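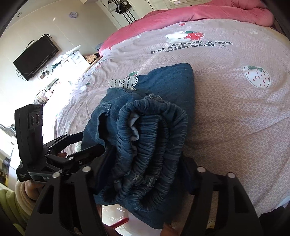
Loretta Whitfield has altered and mended clothes in Nornau for 13 years, the last four from a spare bedroom in her house on Rudd Street. Most of what comes in is denim. She agreed to talk about how people store it, a subject she has strong views on.

"I get jeans that have been on a hanger by one belt loop for a whole winter," she said. "Then they want to know what happened to the loop."

Whitfield folds nearly everything. Pants with a stiff waistband go in half lengthwise and then in thirds. Elastic waists are harder, she said, as the gathers push back and the top ends up thicker than the rest. She lays the waistband flat first, tugs it once from each side and folds the legs up toward it.

"You don't stretch it out to make it lie down. It won't lie down. Let it be thick and put it at the top of the pile."

She started keeping a notebook of repairs in February, when the shop Hummont began sending her its returns. It stood at 381 entries when we spoke. Loops and pocket corners fill most of the pages, followed by hems.
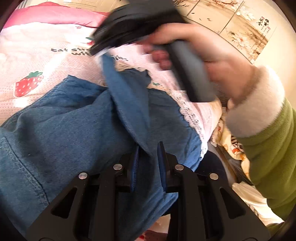 Whitfield does her folding on a bed, and says a table is too hard on her back and usually too small. She spreads the piece out before she does anything else, wrinkles and all, and looks at the seams. A curved double-stitched seam will pucker the cloth on either side, as on the blue one over the strawberry print cover, and she smooths along a seam like that with the side of her hand. Pulling across it makes the puckers worse, she said.

Lace trim gets turned to the inside of the fold. Loose threads are trimmed, never pulled.

Her former apprentice Jade Catterall, now at the Rosis laundry, rolls her denim instead. "It fits the drawer better," Catterall said. "Loretta knows. We don't discuss it."

Whitfield said rolling is fine for two weeks in a suitcase – after that she wants it flat.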